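**Gilmartin 16 bedside dimmer**
Plug-in lamp dimmer with a long cord and one knob. In stock. Last revised Tuesday, February 10, 2026.

The Gilmartin 16 is a dimmer for people who already own a lamp and would like it to shut up a little. Your lamp plugs into the Gilmartin, the Gilmartin plugs into the wall, and the knob sits wherever your hand falls when you're mostly asleep. There is no app. We were asked for an app at a trade show in January and changed the subject.

It replaces the Gilmartin 10, which many of you wrote to us about, some of you at length. The old knob was too smooth and the click at the bottom was so firm that it woke spouses. The new knob has a knurled rim, and the click has been demoted to a sort of nudge. Lajos Katona, who does our mechanical design, went through 37 detent springs to get it. He will describe them to you if you call on a slow day.

### What's in the box

- Dimmer with cord attached
- Two adhesive feet and one spare, for when the first one ends up on a sock
- A leaflet that says what this page says, in smaller type

### Specifications

| | |
|---|---|
| Cord, wall to knob | 61 inches |
| Cord, knob to lamp | 37 inches |
| Dimming steps | 16 |
| Minimum load | 3 watts (LED) |
| Maximum load | 102 watts |
| Colors | Bone, Soot |
| Plug | US, two-prong, polarized |

Bone is off-white. Soot is black. The marketing department was one person that week and she had been reading poetry.

### Will it work with my bulb?

If the package says "dimmable," very likely. If it doesn't, the bulb will flicker, or buzz, or do nothing until step nine and then come on like a gas station. None of those will hurt the dimmer, but you'll stop enjoying it pretty fast.

Old-style incandescent bulbs work beautifully, assuming you still have a drawer of them. Three-way bulbs are a bad idea in a two-step argument with a 16-step knob. Leave the lamp's own switch on, always. About half the units that come back to us as dead are attached, in spirit, to a lamp that was switched off at the socket.

Please don't run a fan, a heated blanket, a phone charger or a humidifier from it. It's for lamps. We've put this on the leaflet, on the underside of the housing and now twice on this page, counting the heading.

### Low end

Most dimmers quit at a level you could still do taxes by. The bottom four steps on the 16 are spaced much closer together than the rest, so you can creep down to the point where you can find the bed but not read the clock. Ayman Abdelaziz handles our electronics and lobbied for those four steps for most of a year. The rest of us thought two was plenty. We've since been told, by him, how wrong we were.

With very small LED bulbs (under 3 watts) the lowest step may simply be off. Turn up one click.

### Cord and placement

The longer section of cord goes to the wall. We say so because the two ends look alike in poor light, and people tend to install this in poor light. Route it behind the nightstand, keep it out from under the rug, and don't let the housing get buried in bedding. It runs slightly warm at full load and likes some air.

The Bone version picks up newsprint and hand lotion. A damp cloth fixes both. Unplug it first.

Bedding, lights low:

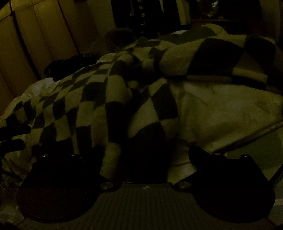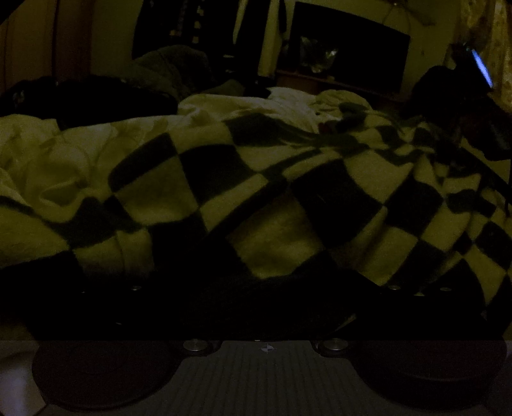
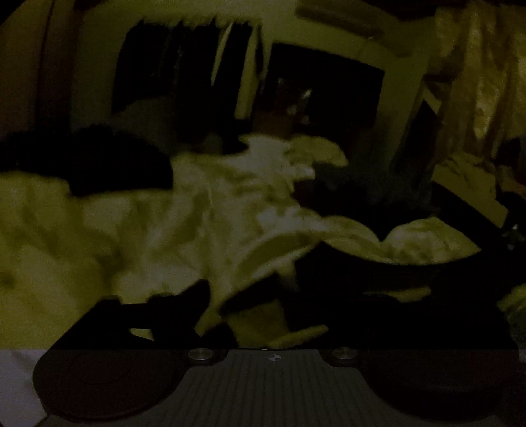

### Pairing with other things we sell

The Cilero clip shade fits any lamp you'd use with the 16 and knocks the glare off the pillow side. The Trekura cord cover comes in lengths that suit the wall section, provided you cut it, and provided you measure before cutting. We also still carry the Clidurus outlet timer. It should go between the wall and the dimmer, never between the dimmer and the lamp. Reversing them makes a noise Lajos calls "the wasp."

### Warranty and returns

Two years on the electronics, five on the knob, since the knob is the part we're vain about. Returns within 60 days, any reason, original box appreciated and never once received.

If yours hums, try a different bulb before writing. If it still hums, write, and tell us the bulb brand and which steps it hums on. "All of them, constantly, like a refrigerator" was a useful report and led to a revised filter in the current batch. Units with the revised filter have a small R after the serial number. If yours doesn't have the R and doesn't hum, leave it alone.

Replacement feet are free, four to an envelope. Email the shop with your mailing address and the color.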